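At Lavholm, old office computers get a second working life. The woman who runs the bench has opened 1,565 of them.

"First I lay the tower on its side and take off the panel," she says. "Then I look at the memory slots." 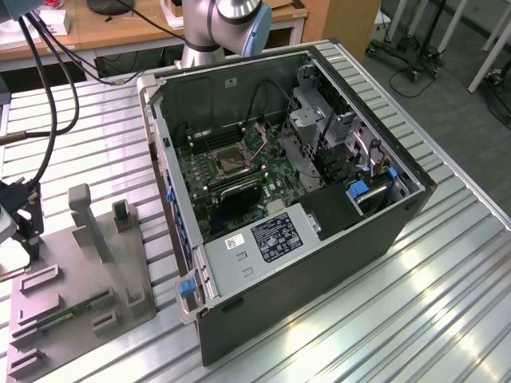

She prefers cases with blue latches – "the colour tells your fingers where to go" – and she keeps every screw in a jar.
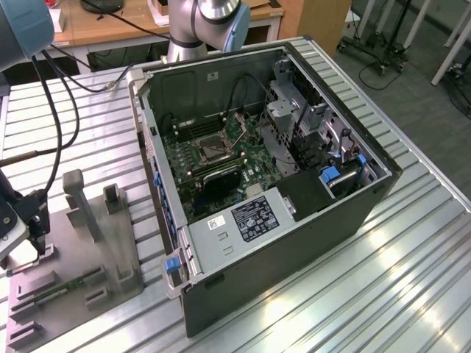

The power supply she leaves until the end. "It is heavy, and I have only one good wrist." In September she expects 80 more towers from Kindance.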